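Terkilix opens orders for Andumness bench kit

Terkilix has begun taking orders for Andumness, a package for labs and small workshops that want to record and replay short pick-and-place tasks with a tabletop arm. Shipping starts in March. The package covers the software license, a task library and remote setup support. The arm is supplied separately, either by the buyer or through the reseller Nijs.

The company says a first task can be set up on an ordinary table. Its starter task, called Cillo, uses a mat, a shallow lid and one small block, and asks the arm to move the block between the two. 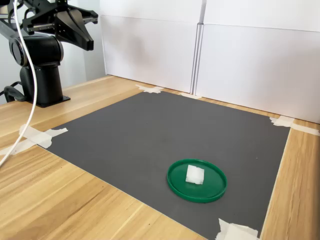 The Cillo starter task with the block in the green lid.

Cillo is one of 12 tasks in the library. Each comes with a layout sheet, a set of start positions and a scoring rule. Buyers can edit the start positions but not the scoring rule, which Terkilix keeps fixed so that results from different sites can be compared.

Recep Dağdelen, who manages the product at Terkilix, said the layout sheets were written for people without a machine shop. "Tape is fine. A folded white board behind the table is fine," he said. "What we ask is that the mat stays put between runs." 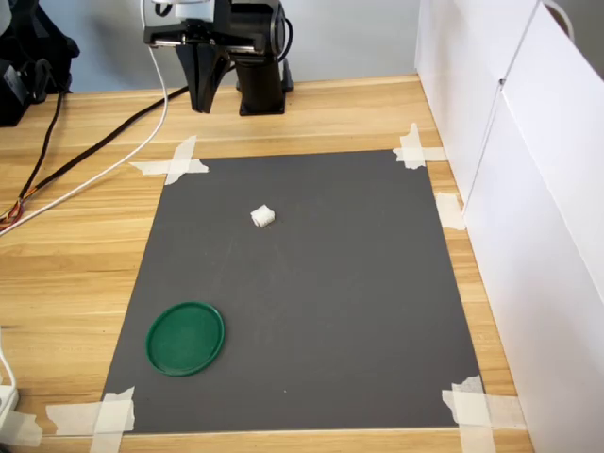 Andumness does not require a fixed distance between the objects on the mat. The software takes the start position of the block from an overhead or side view and logs it with each run. A layout with the lid toward one side and the block out on open mat, well apart from it, is accepted without changes to the task file. Cable routing is left to the user, although the setup guide recommends keeping all leads off the mat itself.

Two camera views are supported in the base license. A third, mounted near the gripper, needs the extended license. Terkilix recommends the close view for small or soft-edged items, where the grip angle matters more than the approach path. Recordings from all views share one clock and are saved as a single run file.

The grip check runs on the close view only. It compares the outline of the item with the gap between the fingers before the arm moves in, and flags a run if the item is turned too far for a clean grip. The limit can be adjusted per task. 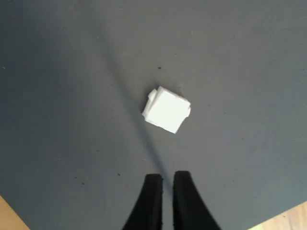 Licensing and support

The base license covers one arm for 6 months and includes 3 remote support sessions. The extended license covers 2 arms for the same period. Setup takes around two hours, according to Terkilix – longer if the arm has not been calibrated. Prices are given on request. Orders placed through Nijs include the arm and are handled under a separate warranty.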